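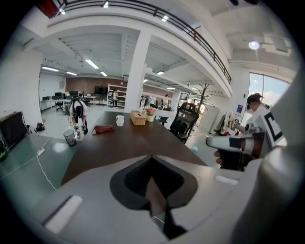
Stollance, the shared workshop on the Gallagher estate, has completed the first series of its home-built hand-held grippers and opens the plans to all makers from this Sunday. The grippers are carried in the hand and used for everyday tasks, so that a robot arm may later learn the same movements. The work goes on at ordinary furniture: a long dark wooden table with a mug, a wicker tissue box and a pot of pink flowers on it, a mesh wastebasket on the floor, a counter along the side. Members wear the control unit on the back, as a backpack, and have both hands free for the two grippers.

The project has the name Drarkow and was started in March by members who wished to build a robot helper for their own homes. They soon found that the arm itself was the easier part of the task. To teach it how to pick up a cloth or move a small pot without breaking it was much harder, and for this reason the group decided to build the hand tools first.

"We are not a company and we have no laboratory," says Yvette Zacharias, who leads the build. "We have a workshop, two good printers and many evenings. When a gripper finger was too stiff, we printed it again the same night and tried it on a tea cup the next day."

The body of each gripper is printed in light grey plastic. The fingers are dark and a little soft, and they close when the user pulls a lever inside the handle. White pads are fixed to the outside of the body. Some parts also carry a black-and-white marker panel, by which the camera software can find the position of the tool in the room. Seven versions of the body were made before the members were content with the weight. The first was so heavy that it could be used for only 5 minutes before the wrist became tired.

The parts for one complete pair, with the backpack, cost 795 pounds. The group is aware that this is still much money for a private person, and it is looking for a cheaper camera. The wooden jigs for the assembly were cut by Furnier, a joinery in the same street, which has also lent the members a bench saw for the length of the project.

From Sunday, the drawings, the parts list and the assembly guide can be collected at the workshop on a memory stick, free of charge. Persons who would like to build a pair under guidance can book a place at the workshop. Each course takes 2 evenings. Soldering experience is useful, but it is not required. Participants are asked to bring closed shoes and, if they have one, their own small screwdriver set.

The next step of Drarkow is the arm. The members plan to mount the same fingers on it which are now used by hand, so that the recorded movements fit without a large correction. A first test with soft objects, mainly towels and empty packaging, is planned when the shoulder joint is ready. The motor for this joint has been ordered, but the delivery date is not yet confirmed.

Press contact: Yvette Zacharias, Stollance shared workshop. Journalists who wish to try the grippers themselves are welcome on Sunday and are kindly asked to announce their visit before.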